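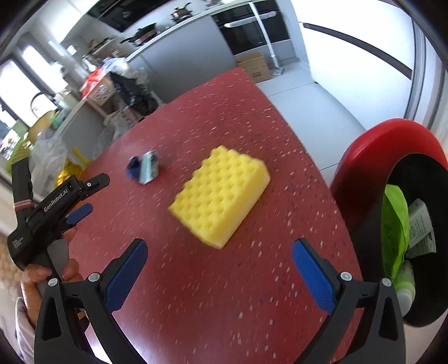

Sponges: how long do you keep one?
Kitchen and Laundry board – 7 replies

Drakau
We go through a lot of sponges at our place and I'd like to settle on a routine. At the moment I use one until the corners go, then it does the table for a while, then the bin. My sister bins hers every Tuesday no matter what. I bought a carton of 100 last June so cost isn't the problem, I just don't like the waste.

Skusik
Every Tuesday sounds right to me. Once it smells, you've left it too long. Rinse, squeeze, stand it on its edge overnight and it'll make the week.

Morrison
Disagree. A week is nothing for a decent sponge. I get up to 3 weeks from mine and nobody has been crook yet. Drying matters more than the date.

Skusik
Three weeks on dishes? No thanks.

Drunivwood
Depends what it's used on. I keep separate ones for dishes and benches and never swap them over. The ones with the raised squares hold crumbs between the bumps, so they need a proper rinse under the tap – a quick squeeze won't do it.

Drakau
Good point about the crumbs. Our table is red with light flecks all through it and you can't see a crumb on it until your sleeve finds it. I go over it twice, then a dry cloth. Bin lives next to the table so the scraps don't have to travel.

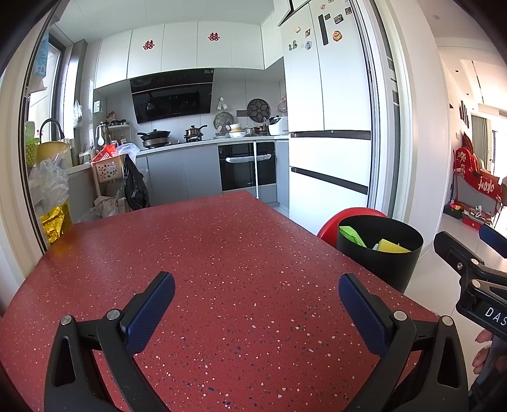
Kitchen end, with the bin beside the table.

Morrison
Nice colour, that table. Is that a sponge in the bin already? Looks like it had another week in it.

Drakau
Could be. I'm not fishing it out.

Drunivwood
I'd move the bin under the bench, personally. Having it right up against a chair would annoy me every time I sat down.

Drakau
Oven's in the middle of the lower cupboards and the rest is full of pots. It stays where it is. I'll try the weekly change for a month and see how many we use.

Skusik
Write the day on the packet or you'll forget.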